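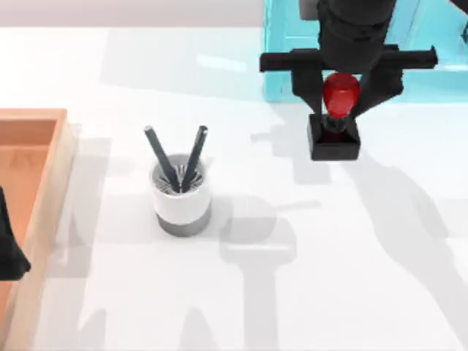 The Left-Handed Volute

The parcel from Yau came in February, when the harbor at Skavmont was still closed by ice and Lærke Ladefoged had almost nothing to sell. It was wrapped in three layers of newspaper and one layer of a child's raincoat. Inside was a volute as long as her hand, cream with brown zigzag lines, and it opened on the left.

She put it down on the desk. Then she stood up and locked the door of the shop.

Shells turn to the right, almost all of them. When you hold one with the point up and the opening toward you, the opening is on the right side. There are kinds that always go to the left, and they are worth no more for it. But one left shell in a kind that goes right is another matter. In thirty years of dealing Lærke had held two, and neither of them had been hers.

The letter was short. "I found this in my grandfather's boxes," it said. "I would like to know what it is. I do not need it back quickly. Su-chen Lau."

There was no word about money. This made Lærke uneasy, as a quiet dog does.

She examined the shell until it was dark. She looked first for filing, for the lip is where people cheat. A broken edge is ground smooth and then polished, and a shell that was worth four is sold for 100. The lip was whole. She looked at the spire and found a small healed scar, from a crab maybe, which had not reached the inside before the animal repaired it. She weighed it. She smelled it also, and it smelled of camphor and a little of fish oil.

In the evening she called Gimham, which was not a man but an auction house, although only one man ever answered there.

"Left?" he said. "You are holding it correctly?"

"I am fifty-eight years old," said Lærke.

"Does it have data?"

She turned over the slip that had been in the cotton. It was written in pencil, in a small upright hand. Dramidside, low tide, 14 fathoms, from the stomach of a fish. She read it to him, and he was silent for so long that she thought the line had gone.

"Dramidside is filled in," he said at last. "They built the container port on it. Nothing lives there. Ask her what she wants, and whatever she says, say yes."

Lærke did not sleep well. She had debts, not large ones, but they had been with her for a long time and she knew them each by name. If she wrote to Su-chen Lau that it was a common volute, slightly faded, a nice memory of a grandfather, then who would correct her? She composed this letter in her head and it was a good letter. It was kind, even. She got up at five and made coffee and wrote the other one.

She wrote what the shell was. She explained how to hold it, and drew a small picture. She wrote the sum that Gimham would probably reach, which was some 1,000 times the postage on the parcel, and she wrote that a shell with a slip like this one should never be separated from the slip. At the end she added that she would be glad to sell it for her, and that her part was one fifth.

The answer took five weeks.

"Thank you for the drawing," wrote Su-chen Lau. "I held a cup in the same way, to understand. My grandfather was a cook on the fish boats. He opened many fish. He told us that he once found a shell that was made in a mirror, and we children did not believe him, because he also told us that he had danced with a seal. Please do not sell it. I would like to have it back now, quickly if it is possible. I enclose something for your time. There are 4 more boxes. Do you travel?"

What she enclosed was a small cowrie in a matchbox, a very ordinary one, the kind that is sold in strings to tourists. It was rubbed dull on one side. Somebody had carried it in a pocket for many years.

Lærke packed the volute herself. She used cotton, then a tin, then a box, and she put the pencil slip in an envelope of its own and tied the envelope to the tin. She kept the raincoat out, and then she thought again and folded it around everything, as it had been.

The man at the post office asked her for the value.

She held the pen above the form. Behind her a woman with a pram was waiting, and outside the first boat was trying its engine against the ice.

"Does it have to be a number?" she asked.

"It has to be a number," he said.

She wrote one down, and went home to look for her suitcase.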